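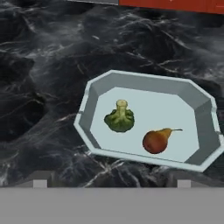
第四章 开通补货账户与首次下单

账号激活邮件收到了吧?太好了,这一章做完,您就可以在Trenex里自己查库存、要小样、下补货单了!第一次操作请尽量用电脑,手机版功能齐全,但上传资质文件时屏幕小,翻来翻去很费劲。

4.1 开始之前

请先把这些东西放在手边:
营业执照扫描件(PDF或JPG,单个文件不超过800 KB)
收货仓库的详细地址,以及能接电话的收货人
开票信息
上一次采购的订单号(老客户适用,新客户跳过)

注意:激活链接只能使用一次。如果点开后页面显示“链接已失效”,在登录页选“重新发送”,新邮件会发到同一个邮箱。垃圾邮件箱也翻一翻,有些企业邮箱对我们特别严格。

4.2 完善公司资料

1. 登录后点右上角的公司名称,进入“公司资料”。
2. 填写公司全称。名称要和营业执照一字不差,括号用全角还是半角也请照着执照来。
3. 上传营业执照,等进度条走完再点“保存”。
4. 在“行业”一栏选择您的主要用途:食品、化妆品、饲料或科研。可以多选。这一栏决定您能看到哪些规格的原料,所以请认真选,别只勾第一个!
5. 点“提交审核”。

审核由Drunier的客户组人工完成,工作日下午四点前提交的,当天就有结果。审核期间您仍然可以浏览目录,价格栏会显示为“待开放”。

提示:公司改名或换了法人,请新建一份“资料变更”,不要直接覆盖旧文件。旧订单的发票还要对应旧名称,覆盖之后补开发票会多绕好几道弯。

4.3 添加收货地址

1. 打开“地址簿”,点“新增”。
2. 填写地址、收货人和电话。仓库有月台编号的,写在“备注”里,司机会非常感谢您。
3. 选择收货时段。不勾选就按全天可收处理。
4. 需要冷链的客户,请打开“温控收货”开关,再填写温度范围。
5. 保存。常用的那一个设为“默认”。

注意:从Cirkville仓发出的货物,单件毛重超过300公斤时必须有叉车卸货。如果您的仓库没有叉车,请在地址里勾选“需要尾板车”。下单之后再改,运费要重新计算,发货也会顺延。

4.4 邀请同事

采购、质检、财务各用各的账号,真的会顺手很多!一个公司账户下可以添加多位成员,每位成员的权限分开设置。

1. 进入“成员管理”,点“邀请”。
2. 输入同事的工作邮箱。
3. 选择角色。“采购”可以下单和申请小样;“质检”可以下载检验报告和提交质量反馈;“财务”可以看账单、下载发票;“管理员”什么都能做。
4. 点“发送”。

同事接受邀请后,名字前面的灰点会变成绿点。

小心:管理员可以删除其他管理员。请至少保留两位,并且不要把管理员账号设成共用邮箱。有人离职时,先把他名下未完成的订单转给别人,再停用账号,顺序反了订单会停在“待确认”状态,需要联系我们才能解开。

4.5 申请小样

新原料先试小样再下大货,我们举双手赞成!

1. 在目录中搜索品名或货号。想练练手的话,可以搜374,这是我们最常寄出的一款麦芽糊精。
2. 点“申请小样”,选择规格。
3. 在“用途说明”里写几句您打算怎么用,比如目标剂型、加工温度、有没有过敏原方面的要求。写得越具体越好,技术同事会照着您的说明挑批次,有时还会附上一两款相近的原料让您对比着试。
4. 选择收样地址,提交。

小样随附当批检验报告和安全数据表,电子版同时出现在“文件”栏中。小样由Janssen承运,单号生成后自动发到申请人的邮箱。

注意:小样仅供研发测试,标签上没有零售所需的信息,不得转售。

4.6 下第一张补货单

1. 点“新建订单”,输入货号和数量。数量按整包装填写,系统会在右侧换算成公斤。
2. 核对单价。合同客户看到的是合同价,如果数字和您手里的合同对不上,先别提交,点价格旁边的问号,会直接转到您的客户经理。
3. 选择是否指定批次。连续生产的客户建议勾选“同批优先”。
4. 选择收货地址和期望到货日。
5. 上传贵公司的采购单(可选)。
6. 点“提交”。几分钟后会收到订单回执。

回执只表示我们收到了订单,库存和交期以随后的“订单确认书”为准。确认书发出前,您可以自行修改或取消;发出后请通过订单页里的“留言”联系我们。

提示:每个月都要买的原料,在订单页点“存为模板”,下次打开模板改个数量就能提交。还可以设置库存提醒,填上您的安全库存和月用量,到了该补货的时候系统会发邮件。提醒不会自动下单,您可以放心打开。

4.7 常见状况

提交按钮是灰色的:多半是收货地址缺了电话,或者资质审核还没通过。回到4.2和4.3检查。

提示代码887:订单金额超出当前信用额度。可以拆成两张单,或者请财务角色的同事在“账单”里申请临时额度。

检验报告打不开:浏览器拦截了弹出窗口。在地址栏右侧允许本站弹窗,然后刷新页面。

找不到以前买过的货号:有些老货号已经合并。把老货号直接输进搜索框,系统会跳到新的对应产品,规格有变化的地方用橙色标出。

还是卡住了?请在页面右下角打开“联系我们”,写上公司名称和订单号,附一张截图就更快了。新客户的开户事宜由Sibel Akbulut负责,她每周一上午还会开一场线上演示,从登录到下单完整走一遍,随时可以提问,欢迎带着您自己的采购清单来!报名入口在首页的“培训”栏。

下一章:账单、对账与发票下载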